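Courses > Timber and Finishes > Handout 2: Reading the Grain

Grain tells you which way a board would like to be planed. Boards hold firm views on this and express them by tearing. Skim lightly in one direction, then turn the piece end for end and try again.

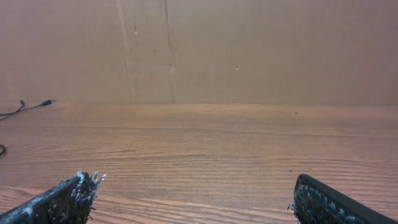

Oak from the Juvik yard is forgiving - the Omthorpe ash is not. Sand to 400 only after the second coat, and bring your own dust mask in January, when the Poltenside workshop keeps its windows shut.

Last updated: Monday, July 26, 2021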